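塔尼科家居体验馆开放日小记

七月里的一个星期三，我总算去成了塔尼科（Tarnico）的开放日。票是同事转给我的，编号114，背面印着一行小字，请大家穿平底鞋。我照办了，后来很庆幸，那栋楼从前门走到后院，路可真不短，馆里的小册子上写着展区面积3768平方米，我的脚完全相信这个数字。

签到以后先喝了一杯热茶，配的是一种撒芝麻的小饼，我吃了两块（其实是三块）。领我们这一组的是德克兰·昆兰先生，在这里做了许多年家具，中文说得慢，但每个词都咬得很认真，讲到桌子的时候眼睛都亮起来，让人忍不住跟着他一起喜欢桌子。

一、先看桌面

他说看一张桌子，要先低下头看它的边和角，再看它用脏了是什么样子。我平时在家擦桌子，总是匆匆抹两把就算完，那天倒是老老实实弯下腰看了好一会儿。白桌面最藏不住东西，几个小黑点，一道淡淡的灰印子，换作深色木纹，我恐怕一辈子也发现不了。圆角倒是真好，家里有小孩的人看到这样的角，心里会松一口气。至于抹布，他偏爱颜色鲜亮的，说随手搁在哪里都找得着，我回来以后也去买了几块蓝的。

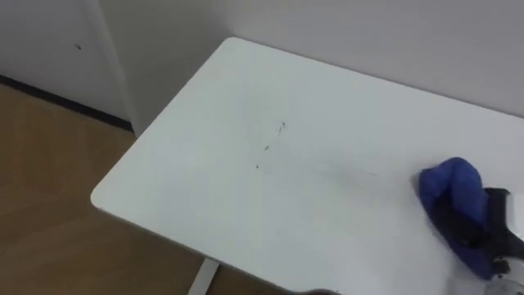

二、擦桌子的小讲究

昆兰先生的办法很家常：布叠厚一点，顺着一个方向走，遇到墨点先用湿布敷一敷，别急着使劲。靠墙的那条边最容易漏掉，碎屑都爱往那里躲。同组一位阿姨问能不能用牙膏，他想了想，说可以先在不显眼的地方试一小块，阿姨便很满意地记在了本子上。我们还聊到清洁膏，馆里卖的是佩瓦赫（Pevach）牌，一小罐，闻起来有点像橘子皮，我犹豫了半天，还是买了。

三、再看桌腿和地面

看完面上的，又看下面的。白色的平直桌面配白色的直腿，腿下是扁平的脚，线条干干净净，摆在屋里不显得笨重。有条桌腿靠下的地方系着一个红色的小签，我一眼就看见了，一屋子黑白银灰里，就数它喜气。地上还有弯弯绕绕的长线，走路的时候要看着点脚下，所以那句平底鞋的嘱咐，我又在心里谢了一遍。
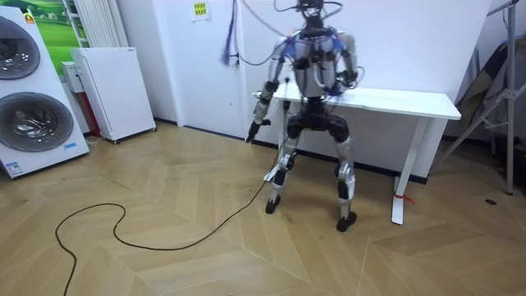 四、午饭和小卖部

中午在后院的棚子下吃饭，一荤两素，汤是番茄蛋花，随便添。旁边坐着从伯内克（Burneck）镇来的一对夫妻，正在装修新房，为餐桌买方的还是圆的已经商量了一个春天，吃完饭也还没商量出来。

小卖部不大，东西却挑得细，杯垫、挂钩、桌脚垫都有。我看中一张小边桌，标价732元，搬起来掂了掂，想到回程要换两趟车，又轻轻放下了。想去的朋友最好上午到，下午人多，听讲解要站到后排去。从地铁站出来坐到马尔卡希（Mulcahy）路口下车，过马路就是，门口有两棵很大的梧桐，夏天等人也不怕晒。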